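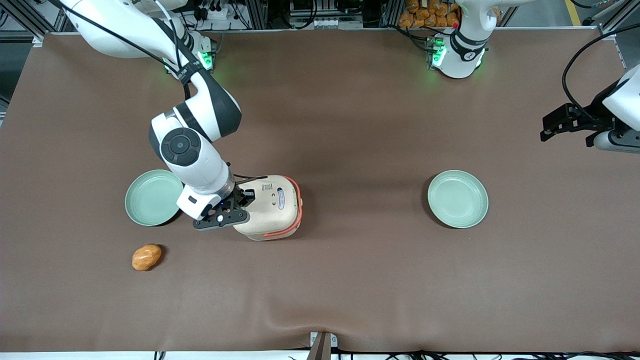 A brown tabletop and a cream-colored container.

I have now read four articles this year telling me to get rid of half my kitchen, and I did try. I got as far as the second drawer.

The one that set me off came from a newsletter called Drakum, which my sister forwards to me whether I ask for it or not. The claim was that a normal household only uses 2 knives, one big spoon and a single good pot, and that everything else is "clutter you are paying rent on." They even had a figure for it. The average kitchen supposedly holds 3424 items. Where did that come from? I followed the link, which went to another article, which linked to a company that sells shelf dividers. I stopped there. Does a box of toothpicks count as one item or as 200? The article didn't say.

So, the drawers. The rule was that if you haven't used a thing in six months, it goes. I started in July, which in our house means no roasting pan, no pie weights, no gravy boat and no big soup pot have been touched since the snow melted. By the rule, all of them were trash. I put them in a box and carried the box to the hall, and by the next evening I had carried it back.

The other rule was to turn everything out and ask whether you'd buy it again today. Well, no. I wouldn't buy most of my plates again today, I already have them. I wouldn't buy my stairs again either.

I brought this up with Ifor Wynne, who moved from a big old place in Remetstead to an apartment in Eltodley last spring and so had to do the clear-out for real. He gave away his stand mixer, his waffle iron and most of his baking pans. I asked if he felt lighter. He said he felt like a man who buys waffles. He has since bought another mixer, a smaller one, and he says it's worse than the old one and walks across the counter if you let it.

I'll give the newsletter people this much - the lids. I had a stack of plastic lids that fit nothing I own. I matched what I could and threw out the rest, and that cupboard door closes properly now. It took me around 6 minutes and I didn't need a method for it.

What bothers me is who ends up making money. Every one of these articles tells you to own less and then, near the bottom, suggests a bin set or a label maker, or a course. Edwards, the home goods store out by the highway, has a whole aisle of it now. Clear tubs to put your rice in, so you can see that it's rice. The bag said rice! It also had the cooking time on it.

Anyway, the gravy boat stays. I might give up the second colander, the one with the bent foot, but I want to see how the beans do first.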